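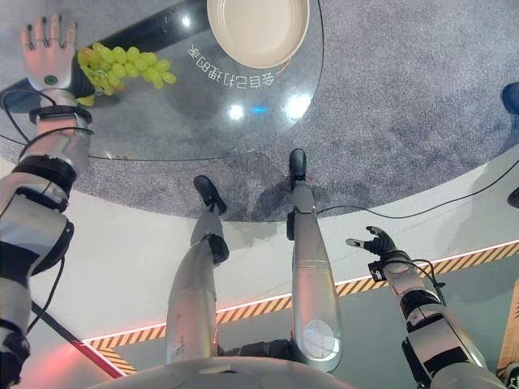 Submitted in partial fulfillment of the requirements of Course 382, Applied Automation, Brendau Technical College. The report covers the open day held by Metwally Robotics at its Zuritz building in December.

## 1. Purpose of the Visit

The project group was asked in September to choose a household task and to study how a humanoid robot might carry it out. The group selected the clearing of a table. Early work relied on published papers and on the small tabletop arm in the college laboratory, which has a two-finger gripper and cannot be moved from its bench. It became clear by midterm that this equipment would not answer the main question of the project: how should a two-armed machine divide its work between its hands when the objects on a table are of very different kinds?

The Metwally open day included a demonstration of the Trilla humanoid on a table task. The department approved the trip, and travel costs of $962 were met from the student project fund.

The group set itself these points to observe:

- how the robot approached a soft object next to a rigid one
- which hand was used, and what the other hand did in the meantime
- how the presenters divided the floor between the robot and the public
- what the presenters said about cases in which the robot could not finish

## 2. Setting

The building has a floor area of more than 900 square meters, most of which was closed to visitors. The Trilla demonstration was given at one end of the main hall and lasted 20 minutes, including questions. It was repeated through the afternoon. The group attended the session at 2:00 p.m. and was permitted to remain for the next.

The work area consisted of a round glass table on gray speckled carpet, with a smooth white floor beside it. A band of yellow and black striping ran along the floor. Visitors were asked to treat this striping as a limit while the arms were in motion, and staff repeated the request at the start of each session.

Two items on the table were relevant to the project: a bunch of green grapes and a round, pale dish with a raised or flat rim, depending on how one classes it. The group recorded it as "dish" throughout to avoid disagreement between notes.

The tabletop itself deserves mention. It is transparent and carries a line of Chinese lettering, and the ceiling lights reflect in it strongly. In the laboratory the group has always worked on a matte surface, and several members had assumed that this choice did not matter. The presenter stated that clear and shiny surfaces are among the harder conditions for the vision system, since the camera receives the carpet, the reflections, and the objects together. The group has revised section 4 of its original plan for this reason.

## 3. Observations

### 3.1 The reach

The left hand was the working hand in both sessions. In the first, the arm came up over the table with some care and slowed well before the hand arrived at the grapes. The group's timekeeper noted that the slow part of the motion took longer than the fast part, although the distance was much shorter. When asked, the presenter explained that speed near an object is limited by a setting which the operators may change, and that it had been set low for the public.

### 3.2 The hand

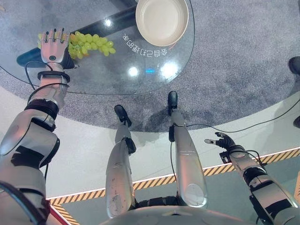
**Kendra Oswill**
*Project coordinator and report editor, Brendau Technical College*

The open position of the hand over the grapes was of particular interest. The fingers are spread and the palm faces down, so the hand reaches over the edge of the bunch before any finger closes. The group's own plan had assumed a pinch at the stem. A pinch calls for the stem to be found, and in a loose bunch lying flat the stem may be under the fruit. A wide grasp from above asks less of the vision system and more of the fingers.

This approach has a cost. Loose berries at the edge of the bunch can end up under the fingers, and a hand that closes without allowing for them may crush them or leave them behind. The presenter agreed that this was a fair concern and said that berries were sometimes left on the glass. The group considers this answer useful, as most of the papers reviewed in the fall report only whether the main object was lifted.

### 3.3 The second hand

The right hand took no part in handling the grapes. It was held out to the side, away from the table, and its posture changed between attempts. Members of the group disagreed as to whether these changes were planned. One view is that the arm was being kept clear of the camera's view of the table; another is that it was serving as balance. The question was not put to the presenter before the session ended, and the group has written to the company to ask.

### 3.4 Cables

Black cables run along the outside of the arms and legs. The college arm has its wiring inside the links, and the group had not considered cable slack as a limit on reach. A forearm that turns through a wide angle must carry its cable with it. A note on cable routing has been added to the list of design constraints.

## 4. Discussion

The visit changed the project in two respects. First, the group will no longer treat the grapes and the dish as two instances of the same problem. The dish can be described by its rim, and the rim does not move. The bunch has no fixed outline — it shifts each time it is touched — and a plan made before contact may be out of date after it. The spring work will use a separate trial sheet for each.

Second, the group underestimated the table. A sheet of clear acrylic will be purchased and laid over the laboratory bench, and the overhead lights will be left on during trials. Results obtained so far on the matte surface will be kept but reported separately.

The limits of this report should be stated plainly. The group observed two sessions of a public demonstration, given under conditions chosen by the company. No measurements were permitted inside the striped area, and the times noted in section 3.1 were taken with a wristwatch. Statements attributed to the presenter were written down during the session and have not been reviewed by Metwally Robotics.

## 5. Next Steps

1. Obtain the acrylic sheet and repeat the October trials on it.
2. Replace the stem pinch in the simulation with an open-hand grasp from above.
3. Add "berries left on surface" as a recorded outcome.
4. Report the company's reply on the right arm, if received before the March review.

The expense form and the original handwritten notes are held in the department office.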